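How to Fold Bath Towels So They Stack Flat
Posted November 28, 2020 by Santeri Ahonen

A towel that goes on the shelf crooked will tip the whole pile sooner or later. This method works for ordinary terry bath towels. For hand towels, skip step 4.

You need a clear flat surface wider than the towel is long when folded once. A bed is too soft, and the corners drift when you press down. I use a table.

1. Shake the towel out hard, twice, holding it by a short edge.

2. Lay it down and find the corners. If it lands in a heap or doubles over on itself, don't tug at the middle. Look for the stitched border and follow it with your fingers until you reach a corner, then pull that corner out to the side.
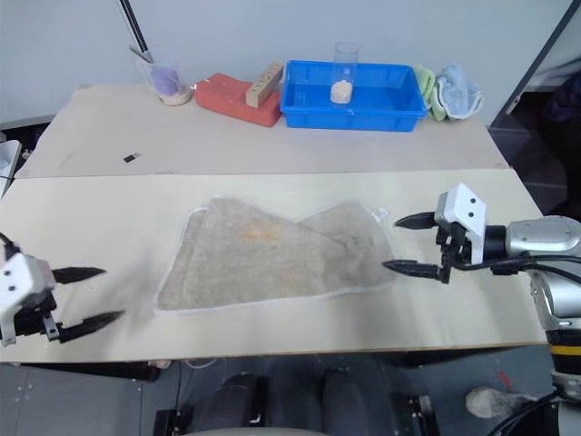
Once you have two corners on the same short edge, hold both and draw the towel toward you until the rest opens up. Smooth it from the center outward with your palm.

3. Bring one short edge over to meet the other. Line up the corners first and the border second.

4. Fold in half again the same way, and smooth it.

5. Fold the long side in thirds. The last third should cover the loose edges.

6. Put it on the shelf with the rounded fold facing out.

Stains: check both sides while the towel is open. A faint mark is easy to miss after folding. Set that towel aside and treat it before it goes back in the wash.

My Liviswood shelf is 70 cm wide and takes 3 stacks. Thick towels need more room, so try one stack before you fold the whole load.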